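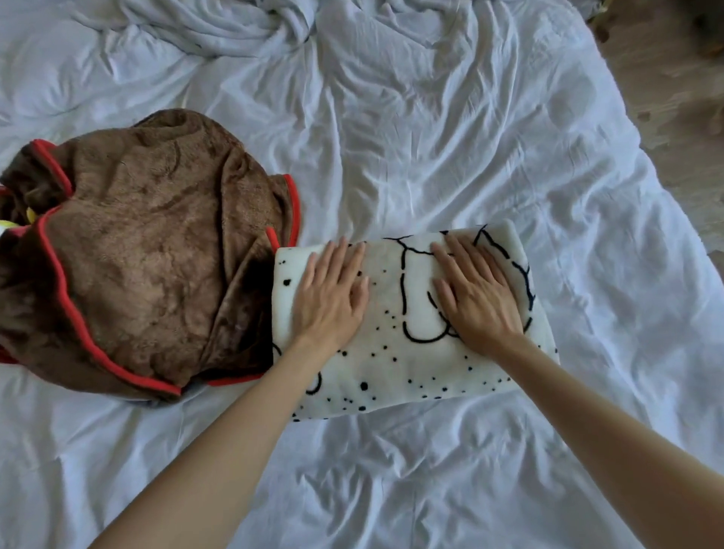
Altetti: Teaching Two Arms to Fold a Blanket
Final project report, Introduction to Robot Learning
Team Xolalpa

Summary

Our proposal, submitted in September, promised a robot that would make a bed. The grader wrote "ambitious" in the margin, which we took as praise. By the second progress review we had reduced the scope to folding one throw blanket on top of a bed, and the bed could be as messy as it liked. This report covers what we built, how we collected human demonstrations of the folding, what the policy learned from them, and what it picked up that we would have preferred it hadn't.

The short version: Altetti can fold a plush blanket in half on a bed most of the time. It can fold the blanket in half again some of the time. The final smoothing step works best when the blanket is already smooth.

Hardware

The course gave us a pair of Bilell arms on a shared frame, bolted to a cart, with a camera on a mast where a head would go. The Bilell is a good arm for moving blocks between colored squares, and a lot of earlier course projects are about blocks and colored squares for this reason. Its stock fingertips are hard plastic. On fleece they slide, pinch nothing, and report a successful grasp.

We replaced them with a printed fingertip we named the Cikik, after the noise it makes when it closes. The Cikik has a shallow scoop on one side and a silicone pad on the other, so that one finger can work its way under an edge while the other comes down on it. We went through 6 versions. Version four was the best at gripping and also the best at not letting go, and it once took the fitted sheet along with the blanket. The version in our results is the sixth, which gives up a bit of grip for the ability to release.

Collecting demonstrations

We had planned to teleoperate the arms for all of our training data. After one evening of it we had three usable folds and a sore neck each. Kofi Agbenyega, who supervised our lab section, suggested we try recording people folding with their own hands, from a camera worn on the head, and use teleoperation only for a small set at the end. A person folds a blanket in well under a minute and doesn't need to be rebooted.

The hard part is that hands aren't grippers. We got around this, partly, by asking the folder to behave a little more like one: pick up edges with a pinch, keep both hands where the camera could see them, and pause briefly at the end of each stage. Pausing turned out to be difficult for people. Everyone on the team folds laundry as if late for something, and the first batch had to be thrown away because the hands spent most of the fold outside the camera's view.

The stages we labeled were:

1. Find a corner or a bound edge.
2. Lift and stretch the edge between both hands.
3. Lay the blanket down and bring the far side over.
4. Fold again, crosswise.
5. Press flat and smooth outward.

We kept 38 demonstrations after cleaning. They used 2 kinds of blanket. The first is brown plush with a red trim. The second is white fleece with a black cartoon cat drawn on it, chosen by vote, and we regret nothing about it except the results section.

Working on beds

We wanted real beds for the recordings. A table is flat, stays where it is, and doesn't have a pillow at one end, so a policy trained on a table falls apart the moment it meets a mattress. A bed is soft, and the surface under the blanket moves when you pull on the blanket. White bedding has folds and shadows that look, to a cheap depth estimate, very much like the edge of another piece of white bedding.
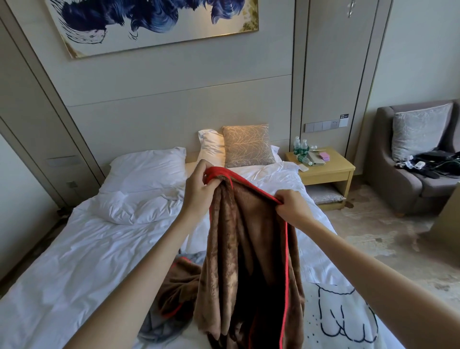
The lift stage gave us the cleanest data of the whole project. With a brown blanket held up by its top edge, the red trim draws a bright line down each side, and our edge tracker could follow that line even when the rest of the fleece had gone into a shapeless heap. We were very pleased with the tracker for a week or so. Then we tried it on the white blanket and found out that what we'd built was a red detector.

Fixing this took longer than building it. We ended up training the tracker on grayscale versions of the same recordings and adding random color shifts to the rest. Its accuracy on the brown blanket dropped, its accuracy on the white one rose from useless to mediocre, and we agreed to call this generalization in the talk.

The method, briefly

The policy predicts where both fingertips should go over the next short stretch of time, given the current camera view and the stage label. Hand positions from the human recordings were converted to fingertip targets by taking the midpoint between thumb and index finger. For the smoothing stage this makes no sense at all, because a person smooths with a whole open palm and the Cikik is the size of a teaspoon. We spent some time on clever solutions. The one we kept was to hold a closed gripper sideways and drag it, in the manner of someone scraping a windshield with a credit card.

Stage labels during a run come from a small classifier. When it isn't sure, it stays in the stage it was in. We added this rule after a run in which the arms lifted, laid down and lifted the same edge until someone reached for the stop button.

Results

We ran Altetti on both blankets from a heaped start, with the blanket dropped on the bed by a teammate who had been told not to be nice about it.

Brown blanket: the first fold usually came out well, with the sides close to lined up. The second fold worked when the first one had been tidy and seldom otherwise. Most failures happened at the very beginning, with a gripper closing on the middle of the pile and lifting it like a handkerchief.

White blanket: the first fold worked less often, and the reason is the cat. The outline is thick and dark, and parts of it look a good deal like a hem. On a number of runs the arms reached with great confidence for the drawing and tried to pick the blanket up by it. We considered using a plainer blanket for the demo. The vote went against it.

Smoothing: pressing down worked on both. Dragging outward moved the top layer off the bottom one often enough that for the live demo we cut the drag and kept the press. Several people in the audience said it looked like the robot was patting the blanket to say well done. We did not correct them.

What we'd change

Teleoperated data should have come earlier. We left it until the last 3 weeks, and by then the arms were booked by every other team who had also left it until the last weeks. The human recordings taught the policy what the task looks like, but it took real gripper data before it stopped closing on air a finger's width above the fleece.

We'd also label failures. Our folders corrected themselves constantly, letting go of an edge and finding a better one, and we trimmed all of it out to get clean examples. The policy therefore had never seen anyone recover from a bad grasp, and when it made one, it carried on folding nothing with perfect form.

The Cikik needs a softer pad and a way to sense whether there is cloth in it. Motor current is too noisy on something as thin as fleece. A contact switch behind the silicone would probably do, and there's a half-finished drawing of one in the project folder for whoever takes this on next.

Acknowledgments

Thanks to Kofi Agbenyega for the head camera idea and for signing out the cart at hours when the lab was supposed to be closed. The brown blanket has been washed and returned to its owner. The cat blanket is in the lab, in the cabinet under the Bilell spares, folded by hand.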